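Last updated: March 6, 2024
Filed under: Grant Reports / Immunology & Allergy

Progress report: storage and handling of donor immune cells

Dear friends at the Lundach Fund,

Thank you again for your patience with us over the winter, and for the kind note that came with the second payment. It went up on the break room fridge and is still there. I will try to keep this short, though those of you who have had my letters before know how that usually goes!

As you'll remember, the question we brought to you was a plain one. When white blood cells from healthy donors are frozen and later thawed, do the regulatory T cells still quiet their neighbors the way fresh ones do? Labs everywhere lean on frozen samples, ours included, and we wanted to know how far to trust our own freezer. 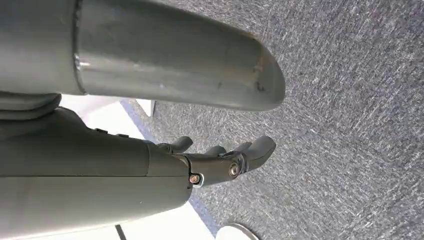

We have now banked cells from 59 donors, which is one short of where we hoped to be by this point – a last-minute head cold, and we don't draw from anyone with a cold. Each sample is split in two. One half is tested the same afternoon and the other goes into the freezer and is tested later by the same pair of hands, with the labels covered.

So far the thawed cells are alive in good numbers but a little sleepy. Given a night of rest in warm medium before the test, most of them catch up with their fresh halves. Without that night they look weaker than they are, and I suspect a few of our older results were colored by exactly this. We are going back through those now, and I would sooner tell you so myself than have you hear it at a meeting.

Eleven samples did poorly whatever we did. Torunn Engebretsen has been through the notes on all of them and thinks the trouble lies in the wait between the blood draw and the spin, as the Trundum clinic is a fair drive from us and the courier makes other stops. We have asked for a direct run on draw days. 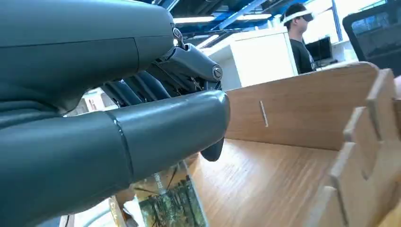

Money and supplies

Spending is close to plan. Culture medium went over by $700 when our usual size was out of stock and we had to buy small bottles. We saved around $600 on antibodies by sharing an order with the Negussie group down the hall, so it very nearly evens out.

What comes next

We would like to finish the rested and unrested comparison by July, then start on the donors with mild psoriasis. Their consent forms are approved and the first few people have already called to ask when they can come in, bless them.

With warm thanks from all of us at the Tralletti Laboratory

Related items
- Tralletti Laboratory: first-year report
- Giving blood for research: what to expect
- Lundach Fund small grants, current list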